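Stonddale Clothing Reuse Pilot: second progress report to the Grurby Fund

We said in September that we would report what we found, including the parts that don't flatter us. The Rinden drop-off point took in 1,361 items over the period. The plan called for 1,000, so on paper we are ahead. I would be careful with that number. It counts what people handed over, and a good share of it was too worn to give to anyone.

The Stoyanova Street shop is the weaker half of the project. It passed on 87 items in its best week and 33 in its worst, and we can't explain the gap. The weather was much the same. Our earlier claim that longer opening hours would even things out has not held up, and I would not put more money into staffing Saturdays until we know who is coming in and why. 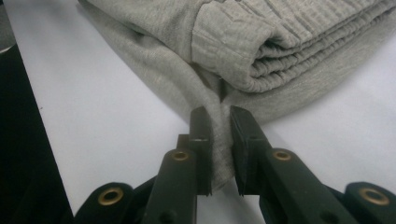 Page last changed: 1 March 2021

Plain gray cotton basics, sweatpants and sweatshirts mostly, go out faster than anything else we stock. Coats and formal wear sit. The original proposal had this the other way around, and the rail space was bought to match it. We have asked the supplier to take back two of the rails and have had no answer.

The savings estimate in the proposal assumed every item we pass on replaces a new one somebody would have bought. I doubt that. We have no survey to back it up, and we have left the estimate out of this report. If the Fund still wants a figure, we would need to ask people at the counter, which means a short form and some patience.

Spending is within budget, apart from van repairs. The next payment request will follow under separate cover.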